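Two Hands, One Sink: Comparing a Gripper and a Fingered Hand for Kitchen Jobs
Student project report, February 16, 2018

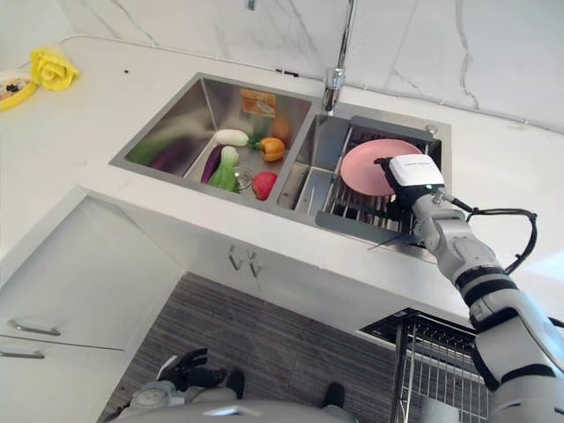

What I wanted to find out

My project question was pretty simple: if a robot is going to help at a kitchen sink, what should it have at the end of its arm? Our robot has a plain gripper on one side and a black jointed hand with fingers on the other, so I could try both on the same machine, at the same counter, with the same camera looking down from the head. I'd read a lot about how clever fingered hands are and I went in fully expecting the hand to win. (I even wrote a draft of the conclusion in the first week. Please don't do this.)

The kit

In these pages I call the gripper the Skivano and the fingered hand the Navska, which are the names on our lab's parts list. The arms run from a controller we know as the Sovholm. There was an older controller too, the Chevalier, and I spent far too long on it before giving up — more on that below.

The objects were a pink plate and a pile of toy vegetables. The plate goes in the dish rack in the right basin, and the vegetables live in the left one. I liked the toys because they don't go soft or leak, and the shapes are all so different! The tomato is round, the aubergine is glossy and lies at whatever angle it fancies, and the bok choy has leaves that get in the way of everything.

How I ran it

I did 347 grasps in total, split between the two hands and spread over 6 sessions. For each one I drove the arm to a start position above the sink, picked the target, closed the hand, lifted, and held for a slow count before putting the thing down. A grasp only went in the log as good if the object stayed put for the whole hold. If I had to nudge anything with my own fingers it was a fail, even when I was really annoyed about it.

Plates

For the plate the Skivano was miles better. A plate standing up in a rack gives you a thin edge, and two flat surfaces closing on a thin edge is about as easy as gripping gets. The angle of approach mattered more than I'd expected. Coming in from the side and taking the edge of the plate worked well, but coming straight down from the top meant the tap was in the way and I had to creep round it.

The Navska could hold the plate once it had it. Getting it was the trouble, because the fingers wanted to go between the rack wires, and twice they got stuck there and the arm stopped with a fault. I tried four different finger poses and the best was a sort of pinch with the others folded back, so I'd basically turned an expensive hand into a gripper.

Vegetables

Things evened up a lot in the other basin. The Navska was lovely with the tomato, just wrapped round it and up it came, while the Skivano kept squeezing it out sideways like a bar of soap. The pepper went fine with both. The aubergine was bad for everybody. Anything up against the steel wall was hard too, as neither hand had room to get behind it, and I ended up sliding things towards the middle first and logging that as a separate move.

Camera and controller trouble

The head camera gives a good wide view, but when the arm reaches across, the wrist and its cable can cover the very thing you're trying to see. I'd love a second camera near the wrist. The steel was a nuisance as well — my colour-based finder kept picking up reflections of the vegetables in the side of the basin and sending the hand after those.

As for the Chevalier, it lagged. You'd send a small correction and it would arrive late and then overshoot, which near a sink full of hard edges is not relaxing. I swapped to the Sovholm in April last year and threw away the earlier runs, around 60 of them, which aren't in the total above.

If I did it again

I'd fit soft pads to the Skivano before anything else and rerun the tomato. I'd also shuffle the order of the objects properly, as I was getting better at driving the whole time and the later ones probably look easier than they were. For plates in a rack I'd pick the gripper tomorrow. For the vegetables I'd still want the hand, faults and all.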